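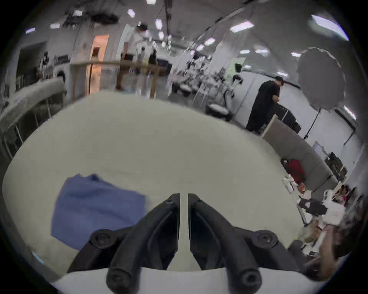 One respondent in the Orlow household survey wrote that she had given up folding on the bed altogether: "By the time I've moved everything off it I could have done the basket at the kitchen table." Similar remarks recur in the written comments, and they led us to treat the folding surface as a variable in its own right.

4.2 Surface type and occupied area

The survey returned 755 usable responses from 40 households, each response covering one laundry session. For every session the respondent noted where the clean clothing was folded, what else was on the surface at the start, and whether those items were moved. Beds and tables made up most of the surfaces named. Couches, ironing boards and the top of the dryer were grouped as "other" and are not discussed further in this section.

Tables and beds differ in two ways that bear on the work. A table is hard and flat, so a garment can be smoothed against it with the palm and a crease can be pressed in with one pass. A mattress gives under the hand, and the sheet moves with the garment when it is pulled. Respondents folding on a bed more often described straightening the sheet first, and more often described refolding shirts with long sleeves. Tea towels and pillowcases drew few comments on either surface.

The second difference is in what already lies there. Tables were generally cleared after meals. Beds collected things over the day – bags, chargers, mail, toys, clothing worn once – and these were seldom put away before folding began. The usual practice was to push them toward the headboard and work along the near edge, which leaves a strip wide enough for one shirt but not for a finished stack beside it.
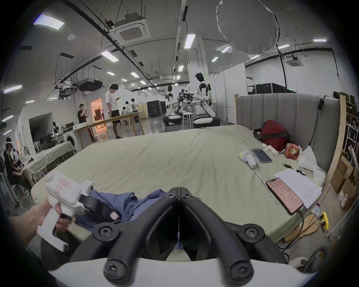

Figure 4. Blue garment on the near edge of a bed, with a bag, papers and smartphones elsewhere on the sheet.

The arrangement in Figure 4 falls under our category "partly occupied". A bed was coded this way when a garment could be spread at one edge without anything being moved. It was coded "occupied" when at least one item had to be shifted first, and "clear" when it held only bedding. Where the written note was too brief to decide, the session was left out of the comparison. Two coders worked separately and settled differences by discussion.

Small items caused more trouble than large ones. A bag is seen and avoided, whereas pens and loose papers end up under a sleeve and are folded in or knocked to the floor. Charging cables were mentioned in the same context, mostly by households with an outlet beside the bed. The Grekitari storage guidelines used in our coding sheet list eight classes of small item, and we kept these classes without change. The Carroll and Roraven schemes were also considered, but neither separates paper from fabric.
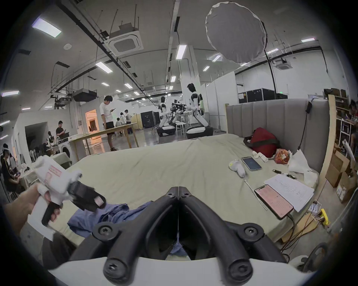

Should the bed be cleared completely before folding starts? Clearing one half is enough for shirts and trousers, provided the finished stack goes on a chair or dresser; sheets and duvet covers need the whole bed.

This result applies to double beds and larger. Single beds were reported too seldom to be analysed separately, and respondents who had one tended to fold standing up, with the garment held against the chest and only the last fold made on the mattress. Bunk beds were excluded.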